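February, reading room, 9:40 a.m.

Resumed the Bulach muster book at folio 12. The hand changes partway down the page, and the second clerk abbreviates trades. "Wi" in the fourth column had been read as a place. Chae-won Sung compared it with the pay sheets and it is a place: a landing stage downriver, used as a collection point for recruits. I have corrected the index cards for the twelve men concerned and withdrawn my note on weavers.

The published history gives the company's strength as 306. The muster book gives 32 fewer. The difference is probably the transport section, which was paid separately and does not appear before the second winter. I don't want to print either number until Hae-won Jang has sent the rest of the pay sheets. 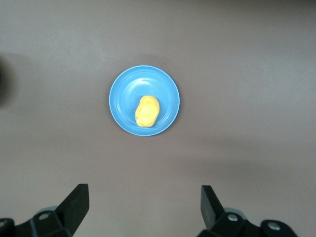 Occupations are entered for most of the men. Dock labor first, then farm labor, then the cannery at Prultolley. The cannery closed the summer before enlistment began, and the dates fit the usual argument about unemployment too easily. Several of these men had found other work by autumn. Si-woo Shin's draft says they joined "for want of wages." I have marked the sentence and asked for a source.

Two letters from the Plemau deposit read after lunch. Both are copies, one without its last sheet. The writer complains about boots, the price of tobacco, and a sergeant he does not name. Politics gets one line. Paper is poor and the ink has gone through, so the reverse of the second letter will need to be read again in better light. 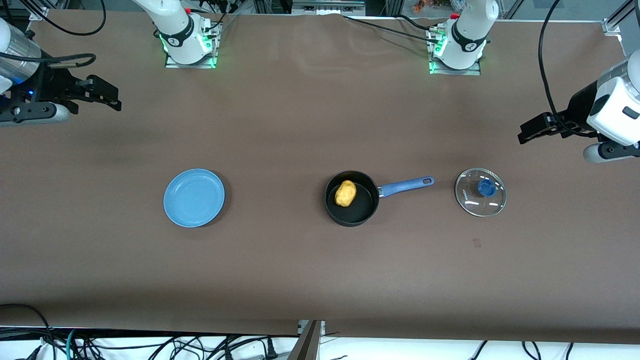

Call with Ji-hoon Yoo at 4:15. The chapter limit is 2000 words including notes, which rules out the full roll. Agreed to print the table of trades and leave the names for the appendix. He wants the river crossing moved to the front. I would keep it where it is, after recruitment, and said so. Not settled.

Spelling of surnames: follow the muster book, with pay sheet variants in parentheses. Bok-nam Kwak has the earlier style sheet and will send it tonight.

Tomorrow folio 13 onward, then the hospital returns if the box is back from the conservator.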